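Skunia Publishes Setup and Care Routine for Hand-Held Grippers

LIRKSKA, Mar 21, 2018 – Skunia has published the setup and care routine it uses for its two-finger hand-held grippers. The routine, called Unex, covers the finger pads, the linkage screws, the camera mount and the closing check. It is free to download and can be used with any hand-held gripper that has two linked jaws and replaceable pads.

Unex was written for people who work with small, light items. A gripper that handles boxes and bottles without trouble can still drop a thin cord or push a bead out from between the pads. In most of the service cases Skunia looked at, the operator had no fault to correct and the tool was out of adjustment. The usual findings were a pad set slightly crooked, a pivot screw that had backed out, or dust in the pad texture.

The full routine takes 15 minutes per tool and is done before the first session of the day. A shorter check of five minutes is done when the tool changes hands.

The full routine starts with the jaws wide open. Wipe both pads with a lint-free cloth, working along the texture. Look at the pad edges for lifting. A pad that lifts at one corner is replaced, and glue is not used to hold it down. Next, check each pivot screw by hand. The jaws should swing freely with no side play. If a screw turns under finger pressure, take it out, clean the thread, apply a small drop of medium thread lock and refit it. Do not tighten past the point where the arm begins to drag.

Then close the jaws slowly and watch the pads meet. They should touch along their full height at the same moment. If the tips meet first, loosen the two pad screws, press the pads flat together and tighten again, a quarter turn on each side at a time. Last, check that the camera mount has not rotated and that both pads can be seen when the jaws are open and when they are shut.

The closing check is done on real items. Skunia uses beaded and cord bracelets, which show up a bad pad quickly. Beads roll when the two pads are not parallel, and a thin cord slides when the pads are dirty. Set the items out on a flat surface, bring the open jaws over one, close, lift and hold.
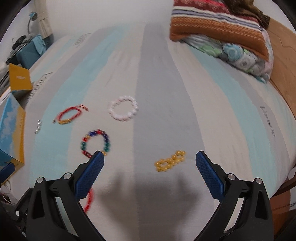
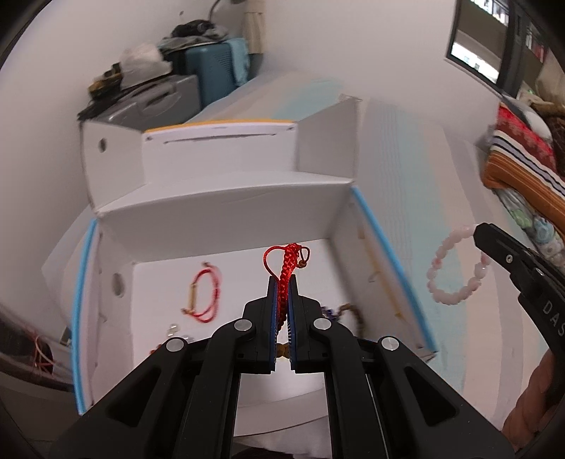
Pads get blamed too early, in the view of Oluf Grímsdóttir, who would like people to go to the screws first. "I changed pads for most of October before I put a driver on the pivots," Grímsdóttir said. "The pads were fine. One arm was moving a little sideways each time it closed. Now I check the play, then the pads, and I write down which screw it was."

The order of steps in Unex was changed after that comment. In the version published today the pad wipe still comes first, but no pad is replaced for poor grip until the screws have been checked and the closing check has been repeated.

Skunia tested the routine at its workshop in Lirkska on 18 grippers and logged 1,205 closing checks. The log sheet is included in the download. It has one line per check, with space for the item used, the pad condition and the screw that was adjusted, if any.

Some points are left to the user. Unex does not set a fixed life for pads, as wear depends on the items and on how hard the handle is squeezed. It does not cover repair of bent arms. A bent arm should be replaced as a matched pair with the arm on the other side – straightened arms tend to go back out of line.

Spare pads, pivot screws and matched arms are stocked under the Lưu parts line. The Lưu service kit holds one pair of pads, a full set of pivot screws, thread lock, a driver and two cloths. Kits can be ordered separately from the tools, and owners of older Skunia grippers should state the handle type when ordering, as the screw length is different.

A printed copy of Unex is packed with each new gripper from today. Owners who already have a tool can ask for one through the service desk at no charge.

About Skunia
Skunia builds and services hand-held grippers and their spare parts. Its workshop and service desk are in Lirkska.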